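Preller Reader Reviews

A corpus of short reader reviews of contemporary fiction, with star ratings and a small set of hand-applied labels. Version 4.

Summary

The corpus holds 1,028 reviews in English, written by members of the Gosus reading list and released with their consent. After removal of duplicates and reviews under 42 words, 965 remain in the main file. The rejected rows are kept in a separate file with a reason code.

Most of the books are novels in which a character moves to another country, takes over a shop or a house, or returns to a home town. This follows from what the list was reading at the time and was not a design choice. Crime and fantasy are thin. Poetry and nonfiction are absent.

Files

reviews_main.csv — the cleaned set
reviews_rejected.csv — duplicates and short reviews
labels.csv — one row per review, joined on review_id
books.csv — title, year of first publication, page count, setting
guide.txt — the instructions given to the labelers

Fields in reviews_main.csv

review_id: integer, stable across versions
book_id: matches books.csv
stars: 1 to 5, whole numbers only
text: the review as posted, line breaks replaced by a single space
source: "list" or "proof", where "proof" means the reader had an advance copy
spoiler: 0 or 1, set by the reviewer

Labels

Each review was read by two labelers using Yan, a plain text tool with keyboard shortcuts. They marked whether the review mentions plot, characters, setting, prose style, pace, or ending. A review may carry any number of these. A seventh label, "self", marks reviews in which the reader talks mainly about their own life. It had the lowest agreement and should be used with care.

Where the two labelers differed, a third reading decided. The original pairs are in labels.csv under label_a and label_b.

Star ratings

Ratings lean high. Members tend to drop a book they dislike and post nothing, so one and two star reviews are rare. Anyone training a rating model should expect it to guess four or five for nearly everything unless the classes are weighted. Proof copies score a little higher than bought copies. We did not look into why.

Text cleaning

Spelling and grammar were left alone. Web addresses, shop links, and the standard sentence thanking the publisher for a free copy were removed. Member names were replaced with READER. Names of characters were kept, and some of these are misspelled in ways that vary within a single review.

Changes since version 3

Page counts in books.csv now refer to the paperback. The "ending" label was redone after the guide was reworded. The spoiler field was missing for proof reviews and has been filled in. Review IDs did not change.

Known problems

Eleven-line reviews pasted from a phone sometimes lose their last sentence. Sequels are listed as separate books with no link between them. The setting column uses the country only, so a novel split between two places shows the first one.

Use

Free for research and teaching. Please cite as "Preller Reader Reviews, version 4" and report errors through the Pudus tracker, giving the review_id.
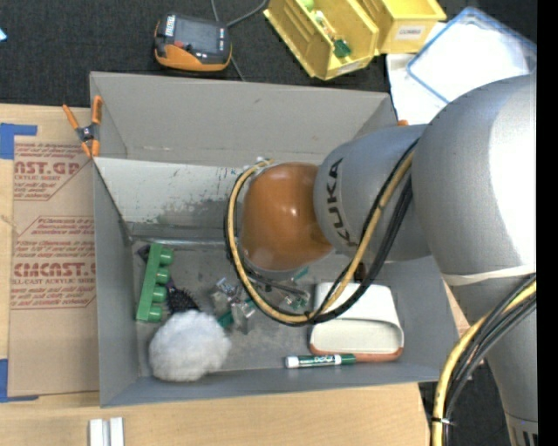 KUKA arm over a gray bin.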